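Category: Course Materials / Textile Science

Posted in October by Rochelle Delacroix
12 shares | 4 comments

TXS 210, Handout 6: Weft Knit Structure, Relaxation and Shrinkage

These notes cover the second half of the unit on knitted fabrics. Read them with chapter 4 of the course reader. Woven structures were finished in Handout 5 and are not repeated.

1. Terms

A weft knit is made from yarn running across the width of the fabric. Each row of loops across is a course. Each column of loops up the fabric is a wale. Courses per inch (cpi) multiplied by wales per inch (wpi) gives stitch density, in loops per square inch.

Loop length is the length of yarn in one complete loop. It is set at the machine and stays nearly constant through finishing. Course and wale spacing do change, and for this reason loop length is the preferred control variable in a mill.

2. Why knits distort

In a woven fabric, the yarn lies close to straight and must itself stretch before the fabric extends very far. In a knit, the yarn is bent into loops, and a small force can change the shape of the loop without stretching the yarn. Yarn moves from the legs of the loop into the head, or the reverse. Low bending stiffness follows from the same geometry, so a knit drapes and folds under its own weight more readily than a woven fabric of equal mass. 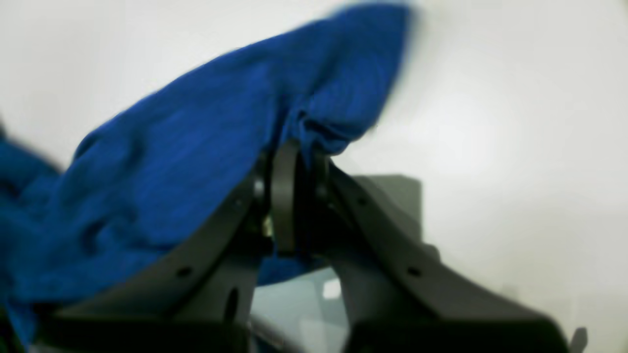

Three states of the fabric should be kept apart:

Dry relaxed: taken off the machine and left flat without tension until the dimensions stop changing.
Wet relaxed: soaked in still water, then dried flat.
Fully relaxed: washed with agitation and tumble dried, repeated until stable.

Most length shrinkage in cotton single jersey appears between the dry relaxed and fully relaxed states. Width may shrink less, or may grow. Students often report a width increase as an error. It should be recorded with its sign.

3. Measuring a finished garment

Lay the garment on a smooth, level surface. Remove folds by hand without pulling. Take chest width one inch below the armhole and body length from the high point of the shoulder to the hem. Measure each sleeve along its outer edge, with the sleeve extended. A sleeve lying under the body raises the fabric above it and must be moved before any reading is taken.

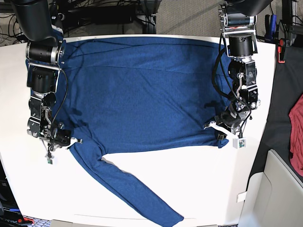 Fig. 2. Long-sleeve knit sweater on a white tabletop. Faint creases remain across the body.

Repeat each reading three times, lifting and laying the garment again between readings. Report the mean and the range. If the range is greater than one percent of the mean, the fabric was probably under tension at one of the layings.

4. Worked problem

The Lindgren sample set contains 197 jersey swatches, 41 of them rejected for edge curl. The remaining 156 were carried through five wash cycles by Otis Tran and Reginald Ambrose. For one swatch the readings were:

Before washing: 50 cpi, 43 wpi
Stitch density: 50 x 43 = 2,150 loops per square inch

After five cycles the course count had risen to 54 and the wale count was unchanged. The new density is 54 x 43 = 2,322. Length shrinkage follows from the course counts alone:

1 - (50 / 54) = 0.074, or 7.4 percent

Width shrinkage is zero. Note that the density change (8.0 percent) and the area shrinkage (7.4 percent) are not the same figure, as they use different bases.

5. Color and surface

Heathered and marled yarns make loop counting harder under a low-power glass, as the eye follows the color and loses the wale. Mark the start of the count with a pin and use side lighting.

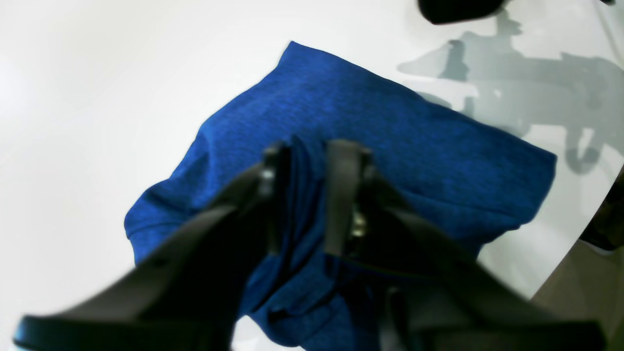 Fig. 3. Blue heathered knit, brighter and darker fibers mixed. A stitched seam is faintly visible near the lower left edge.

Seams are stiffer than the body fabric and often shrink by a different amount. Keep all counts at least two inches from a seam or hem.

6. For next time

Read the Tudley notes on spirality. Problems 3 through 9 are due at the start of lab. Esperanza Castellanos has the counting glasses; sign them out before 4 p.m.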